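Likik Perception Setup Guide
Section 4: Wrist View Segmentation and Surface Profiles

Before the planner can use what the wrist camera sees, it needs a surface profile for the place where the arm will work.

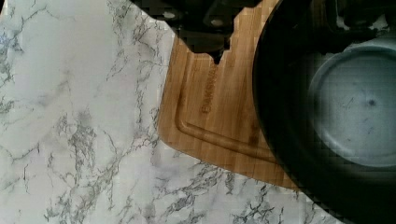 A surface profile tells the software which parts of the view are support surfaces, which are objects, and which belong to the arm itself. Without one, Likik falls back to its default profile, which was tuned on plain gray tabletops. The default works well enough on a bench. It does poorly on patterned stone, wood with strong grain, and dark cookware, and most kitchens have all of those.

You will need a finished hand-eye calibration (Section 3) and a working connection to the controller. If the status line in the Likik console does not say CALIBRATED, go back and finish Section 3 first. A profile recorded on an uncalibrated arm will load without any error, but the heights in it will be wrong.

4.1 Record the background

1. Clear the work surface of anything that will not stay there during normal use.
2. Turn on the lights you will use when the arm is running. Close blinds if direct sun reaches the counter.
3. In the console, open Perception > Surfaces and select New Profile.
4. Type a name. Names can use letters, numbers and underscores. Spaces are accepted by the console but rejected by the planner, so leave them out.
5. Select Record Background. The arm moves through 17 poses and stops at each one until the camera image settles.
6. Wait for the message BACKGROUND STORED before you touch anything on the counter.

Caution: The arm moves without a further prompt after step 5. Keep hands and loose sleeves out of the work area, and keep the stop button within reach.

Note: If you cancel partway through, the poses already recorded are kept in a temporary file. Select Resume to continue from the last one. The temporary file is deleted when the console closes.

4.2 Mask the gripper

The gripper is in view at most poses, and the segmenter has to ignore it. The mask is drawn from the gripper model and the current joint positions, then grown by a margin to cover small errors.

1. Select Gripper Mask and choose your gripper from the list.
2. Set Margin to 2 to start with. The unit is grid cells.
3. Open and close the gripper with the jog controls and watch the overlay. All of the gripper should stay inside the shaded area.
4. If an edge shows outside the shading, raise the margin by one and repeat step 3.

A dark gripper over a dark pan is the hardest case. The two can run together into a single shape, and the segmenter will then report an object with an odd outline that moves when the arm moves. Raising the margin fixes this most of the time, but a large margin also hides the rim you may be trying to grasp. If you find yourself going past five, check the gripper model before you go any further. A missing fingertip cover in the model is the usual cause.

4.3 Set the surface filters

Three filters decide whether a line in the image is treated as a real edge.

Texture Suppression removes thin lines that have no matching change in height. Use it for veined stone and wood grain. Start at Medium. At High, it may also remove the edge of a thin cutting board, and the board will then be merged with the counter.

Groove Handling covers shallow channels such as the juice groove on a cutting board. Set it to Ignore if the board only serves as a support. Set it to Keep if the board is the thing being picked up, so that the grasp planner can avoid placing a fingertip in the channel.

Dark Region Fill closes holes in the depth map over black surfaces. It uses the nearest good readings on both sides of the hole. Leave it off if you plan to reach inside a pan or pot, as the filled area can end up higher than the true wall.

After any change, select Apply and then Recompute. Apply on its own saves the setting but does not update the overlay.

4.4 Define stacked objects

When one object rests on another, such as a pan on a cutting board, the planner needs to know which one supports the other. Likik guesses this from height, and the guess should be checked by hand the first time.

1. Place the objects as they will be in use.
2. Move the arm to a pose that shows part of both objects.
3. Select Detect. Each object appears in the list with a number.
4. Select the lower object and tick Is Support.
5. Select the upper object and choose the lower one under Rests On.
6. Select Save Relation.

The lower object does not have to be fully visible. Likik extends its outline under the upper one using the visible edges, and it needs at least one corner to do so. If no corner is in view, rotate the wrist by 90 degrees and run Detect again.

Caution: Do not tick Is Support for the pan itself. The planner will treat the inside of the pan as a place to set things down.

4.5 Test the profile

1. Select Dry Run. The planner computes an approach path but the arm does not move.
2. Look at the path in the 3D view. It should stay clear of the rim and end above the grasp point you chose.
3. If the result is OK, select Activate.

Error 3958 during a dry run means the gripper mask and the detected object overlap at the grasp point. Go back to 4.2 and lower the margin by one, or move the grasp point along the rim.

Profiles are stored on the controller, in the folder for the active site. Sites that were set up with the Brunet importer keep theirs in a separate folder named legacy, and these must be saved again under a new name before they can be edited.

Section maintained by Pendo Rugemalira. Last revised in May. Continue to Section 5, Grasp Planning.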